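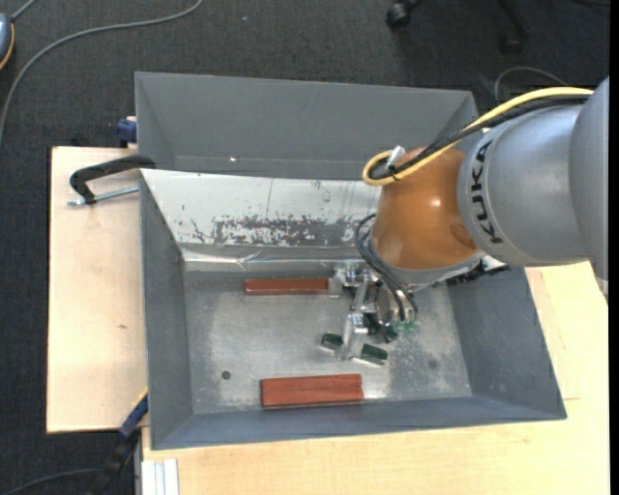 KUKA bin picking: gripper faults when a block lies near the front wall

drestow_cell
Posted July 20, 2026
Pick cycle on loose blocks in a metal bin, bin clamped to a wooden bench. The arm stopped on a collision fault at cycle 1,682 with the fingers over the block nearest the front wall. The log shows a torque spike on axis 5 and no grip confirmation. Blocks toward the rear pick without trouble. Same program at Triltudside reached 2,351 cycles before its first stop. Gripper controller is a Flokon.

ouazzani_k
How is the bin located? If the pose is taught once and the bin creeps under the clamps, the wall in your collision model is wrong.

drestow_cell
Taught once, in May. Clamps are checked at shift start.

pallet47
I would look at the hoses first. They bow well out from the wrist before they come back to the tool. With the wrist rolled for a front pick they can load the joint, and the controller reads that as contact.

ouazzani_k
Disagree. Hose drag builds slowly. A spike is metal on metal.

pallet47
Unless a hose snags. Run the front pick at low override with the bin removed. If the spike stays, it is the hoses.

drestow_cell
Ran it 47 times without the bin — no spike. Bin back in, it faulted on the third pick. Measured the front wall 4 mm inside the modeled position.

ouazzani_k
Re-teach the bin frame and add a hard stop. Clamps alone will not hold it for 2,000 cycles.

pallet47
Fine on the bin. I would still shorten those hoses.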